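Sobre nós
Stekano: ensinamos robôs com as mãos
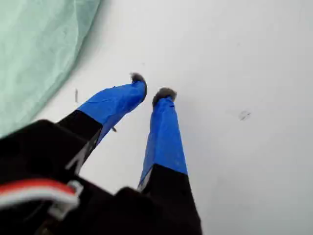
Os dois dedos da garra, com fita azul e almofadas cinzentas nas pontas, ao lado de um pano verde-claro.

A Stekano é uma empresa pequena que faz uma coisa de que gosta muito: mostrar tarefas a robôs. Alguém pega no braço e conduz o movimento, ou senta-se ao comando remoto e faz a tarefa à distância, e tudo fica gravado (posições, forças, imagens das câmaras) para que depois um modelo aprenda a partir dessas demonstrações. Dobrar um pano, limpar uma mancha, pôr uma tampa, arrumar talheres. Tarefas que qualquer pessoa faz sem pensar e que, vistas pela câmara do pulso, ficam de repente cheias de decisões!

Como começámos

A empresa nasceu num mês de fevereiro, com um braço em segunda mão e uma mesa branca que ainda hoje usamos. Bindu Kulkarni, a nossa fundadora, vinha da fisioterapia e tinha passado anos a guiar os braços de outras pessoas com as próprias mãos. Quando experimentou conduzir um robô pela primeira vez, ficou uma tarde inteira a fazê-lo levantar o canto de um guardanapo. Na semana seguinte já andava à procura de sala.

Hoje somos 7 pessoas. Há quem venha da engenharia, há uma antiga costureira (que dobra melhor do que todos nós, com o comando ou sem ele) e há dois colegas que chegaram para um estágio e foram ficando. Trabalhamos numa sala comprida a que chamamos Balham, com as bancadas de um lado e os postos de comando do outro.

O que fazemos

A maior parte do nosso trabalho são sessões de demonstração. Um cliente traz uma tarefa, nós passamos os primeiros dias a perceber o que ela pede de facto, e só depois gravamos. Uma tarefa simples costuma levar 400 demonstrações boas. As más também ficam guardadas, com uma nota a dizer o que falhou, e já aconteceu virem a ser as mais úteis do conjunto.

Usamos duas maneiras de ensinar. Na condução à mão, o operador segura o braço e leva-o pelo caminho certo; é rápida para gestos largos e óptima para quem está a começar, que sente logo onde é que o robô tem folga e onde resiste. No comando remoto, o operador move um braço mais pequeno e o grande acompanha. Demora mais a aprender, mas deixa as mãos fora do campo das câmaras e obriga-nos a ver o que o robô vê. Para tecidos preferimos quase sempre o comando remoto.

O programa que grava e organiza as sessões chama-se Kartha e foi escrito cá dentro. Permite marcar cada fase da tarefa enquanto ela decorre (aproximar, agarrar, levantar, pousar), voltar atrás e comparar dois operadores a fazer o mesmo gesto. A versão que usamos agora é a 121, o que diz bastante sobre a nossa mania de mexer em tudo.

Os dedos

Quem nos visita pergunta muito pelas pontas das garras. Gostamos da pergunta! Passamos imenso tempo à volta dos dedos: a largura, a fita, o material que toca no objeto. Uma ponta que segura bem uma caixa pode ser um desastre com um pano fino, e a diferença sente-se logo no comando. Temos uma gaveta só de pontas antigas, cada uma com a sua etiqueta, e uma folha na parede onde cada operador escreve o que achou do par que usou. Fita, cola, espuma, feltro, elásticos: se há na papelaria da esquina, é provável que já o tenhamos experimentado.

Aprender connosco

Desde o início que abrimos a sala a escolas e a quem tem curiosidade. O nosso curso de operador, o Grorkeo, já recebeu 114 pessoas, e não pede experiência de programação. No primeiro dia cada participante conduz o braço à mão e tenta repetir o mesmo gesto várias vezes seguidas, o que é bem mais difícil do que parece. No segundo passa para o comando remoto. No último grava uma tarefa escolhida por si, e vemos todos juntos o que o robô faz com ela. Já tivemos quem quisesse ensinar a virar páginas de um livro de receitas, a regar um cato e a pôr uma meia dentro da outra (a meia ainda nos deve uma segunda tentativa).

Damos preferência a grupos pequenos. Cada bancada tem um operador nosso ao lado, e há sempre tempo para repetir.

Trabalhar connosco

Procuramos de vez em quando operadores novos. Contam a paciência, a mão leve e o gosto por descrever bem o que correu mal. Se já costurou, tocou um instrumento, montou relógios ou trabalhou numa cozinha, escreva-nos e conte como foi. O formulário está na página de contactos, e quem lê as mensagens é a Bindu.

Página atualizada em 2 de agosto de 2021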